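Idari garment handling, progress report to Dewan
2019-07-20

Short one this time, sorry, still behind on write-ups.

Where we are: 241 episodes in, 13 thrown out under the new rules. Target stays 639 by end of January. Pace OK, review is the slow part.

Practice rules, version 2. In use at Futmont. Main points:

1. Grip points. Shirts get held at two points, far enough apart to pull the edge slightly taut. Grips bunched toward the middle get flagged at review.

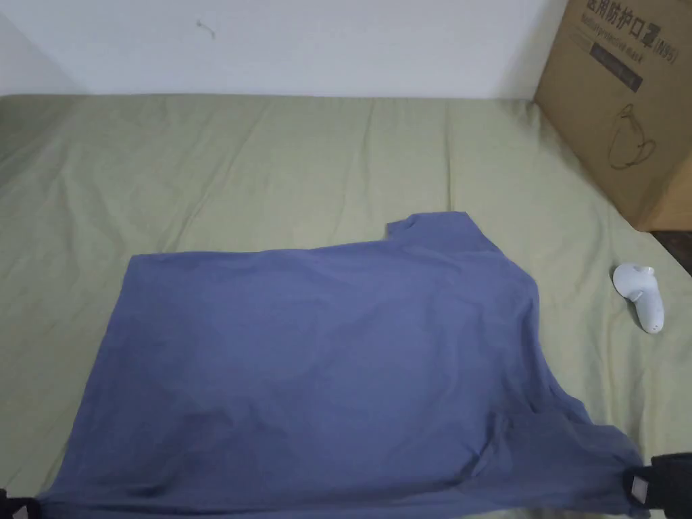 Fig. 1. T-shirt on the bed, one gripper finger at each lower corner.

2. Surface. Plain sheet or duvet, either is fine, wrinkles fine. Log which one. Version 1 said flat sheets only and that was too strict, we were losing usable material for no good reason.

3. Two grippers on one garment. Keep the jaws clear of each other, cables off the cloth. Operator's hand on the handle, never near the jaws. Bed clutter to the side is allowed as long as its not under the garment.

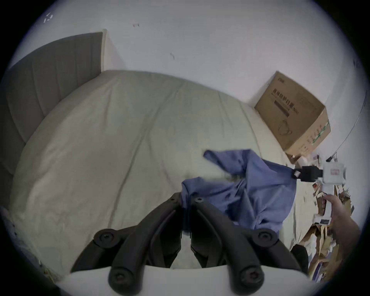 4. Stop rule. If cloth snags in a linkage, stop, open both jaws, start a new episode. No tugging. Snag goes in the log even if it clears by itself.

5. Review. A second person checks every episode against rules 1 to 4 before it goes into Diltuvix. Backlog is up to 40 episodes right now, should come down once the checklist is shorter.

Problems: rule 3 is vague on how much clearance. We need a number, dont have one yet. Also the log form has no field for snags, people are typing them in the notes.

Next: fix the form, settle clearance, send you version 3 of the rules for sign-off. Budget unchanged. Need a yes or no from Dewan on paying for the second reviewer past January.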